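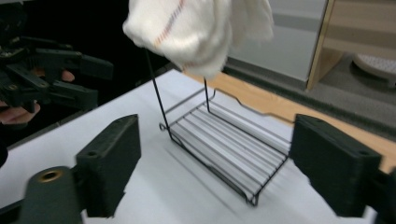
Geschirrtücher riechen nach dem Waschen muffig, was tun?

Gefragt von Larysa Tkachenko
Kategorie: Haushalt > Wäsche & Textilien
3 Antworten

Hallo zusammen,

seit dem Umzug im Oktober habe ich ein Problem mit meinen Geschirrtüchern. Frisch aus der Maschine riechen sie neutral, auch trocken im Schrank ist noch alles in Ordnung. Sobald ich mir aber einmal die Hände daran abtrockne oder zwei Teller damit abreibe, riechen sie nach nassem Keller. Das dauert keine halbe Stunde.

Was ich bisher mache: Ich wasche die Tücher zusammen mit den Handtüchern bei 40 Grad, Flüssigwaschmittel, meistens noch einen Schuss Weichspüler. Die Maschine ist eine Brullier, die hier in der Wohnung schon drinstand, Alter unbekannt. Trockner habe ich keinen, die Wäsche hängt im Bad auf dem Ständer. Das Bad hat kein Fenster, nur einen Lüfter, der mit dem Licht angeht.

Die Tücher selbst sind aus Baumwolle, ein paar aus Halbleinen von meiner Mutter. Die aus Halbleinen riechen etwas weniger, aber auch. Wegwerfen möchte ich sie ungern. Ich habe schon einmal Essig ins Weichspülerfach gegeben, das hat für eine Wäsche geholfen, danach war es wieder wie vorher.

Liegt es an der Maschine, am Waschmittel oder am Trocknen? Und muss man Geschirrtücher wirklich kochen?

Danke im Voraus
Larysa

Antwort 1
von Yevhen Sirko
Von der Fragestellerin als hilfreich markiert (26 Stimmen)

Vermutlich kommt bei dir mehreres zusammen. Ich gehe es der Reihe nach durch.

Temperatur: 40 Grad mit Flüssigwaschmittel reichen für Küchentücher auf Dauer nicht. In den meisten Flüssigmitteln ist keine Bleiche, und ohne Bleiche überleben bei 40 Grad genug Keime in der Faser. Trocken riecht man davon nichts, sobald das Tuch feucht wird, geht es wieder los. Das passt genau zu dem, was du beschreibst. Nimm ein Vollwaschmittel als Pulver und wasche bei 60 Grad. Kochen muss man nicht jedes Mal. Bei stark riechenden Tüchern würde ich aber einmal mit 95 Grad anfangen, wenn das Etikett es erlaubt. Bei Halbleinen vorher nachsehen, alte Stücke vertragen es meistens, können aber beim ersten Mal einlaufen.

Weichspüler: weglassen. Er legt einen Film um die Faser, das Tuch nimmt schlechter Wasser auf und trocknet Geschirr schlechter ab. Außerdem setzt er sich in der Maschine ab.

Maschine: Wenn du nicht weißt, wie der Vorgänger damit umgegangen ist, mach sie einmal gründlich sauber. Schublade ganz herausziehen (bei meiner Brullier muss man hinten eine kleine Lasche drücken), mit Bürste und heißem Wasser reinigen, auch den Schacht, in dem sie sitzt. Da oben an der Decke vom Schacht sitzt oft schwarzer Belag. Dann die Gummidichtung an der Tür umklappen und auswischen, das Flusensieb leeren (Schüssel und Lappen drunter, da kommt Wasser). Zum Schluss leer auf der höchsten Temperatur mit Pulverwaschmittel laufen lassen, ohne Kurzprogramm und ohne Eco. Danach Tür und Schublade nach dem Waschen immer offen lassen.

Nasse Tücher: Nicht in den Wäschekorb werfen. Wenn ein feuchtes Geschirrtuch vier Tage unter anderer Wäsche liegt, hast du den Geruch schon drin, bevor die Maschine überhaupt läuft. Ich hänge gebrauchte Tücher über die Stuhllehne oder die Heizung, bis sie durchgetrocknet sind, und dann erst in den Korb.

Trocknen: Ein Bad ohne Fenster ist der ungünstigste Platz, den man sich aussuchen kann. Stell den Ständer ins Wohnzimmer oder in den Flur und lüfte zweimal am Tag quer durch. Tücher einzeln hängen, nicht doppelt gelegt. Wenn sie nach 20 Stunden noch klamm sind, hängt es zu dicht oder der Raum ist zu feucht. Schleudern mit höherer Drehzahl hilft auch, Baumwolltücher halten das aus.

Zum Essig: würde ich nicht regelmäßig machen. Gegen den Geruch kommt er nicht tief genug in die Faser, und manche Hersteller raten wegen der Gummiteile davon ab.

Wenn du alles einmal durchgezogen hast und es riecht immer noch, weiche die Tücher über Nacht in warmem Wasser mit Sauerstoffbleiche auf Percarbonat-Basis ein. Dosierung steht auf der Packung. Nicht für Wolle oder Seide, bei bunten Streifen vorher an einer Ecke testen.

Kommentar von Larysa Tkachenko:
Danke, sehr ausführlich. Das Flusensieb hatte ich tatsächlich noch nie offen. Es kamen zwei Haargummis und eine Menge grauer Schlamm raus. Leerlauf mit 90 Grad läuft gerade. Ich melde mich.

Antwort 2
von palamarchuk_h (11 Stimmen)

Ich nehme seit Jahren Jistidia Pulver und hatte das nie. Handtücher und Geschirrtücher wasche ich außerdem getrennt, meine Oma hat das auch so gemacht.

Antwort 3
von hevmont77 (2 Stimmen)

Zusätzlich zu Antwort 1: schau mal nach der Wasserhärte. Bei hartem Wasser muss man mehr Pulver nehmen, sonst bleibt Fett in den Tüchern und die werden grau und steif. Den Wert findet man beim örtlichen Wasserversorger auf der Seite. Wir hatten vorher weiches Wasser und sind dann umgezogen, da habe ich monatelang zu wenig dosiert und mich gewundert.

Und Tücher öfter wechseln. Bei uns gibt es eins für Hände und eins fürs Geschirr, das für die Hände kommt jeden Tag neu, das andere alle zwei Tage. Die Maschine wird davon auch schneller voll, also lohnt sich eine eigene 60-Grad-Ladung.

Kommentar von Larysa Tkachenko:
Wasser ist hier laut Versorger hart, das wusste ich nicht. Rückmeldung nach drei Wäschen: Baumwolle ist wieder in Ordnung, bei zwei Halbleinentüchern riecht man noch ein bisschen was. Die weiche ich jetzt noch ein. Der Ständer steht im Flur.

Kommentar von Yevhen Sirko:
Beim Einweichen den Eimer nicht fest verschließen, Percarbonat gibt Gas ab.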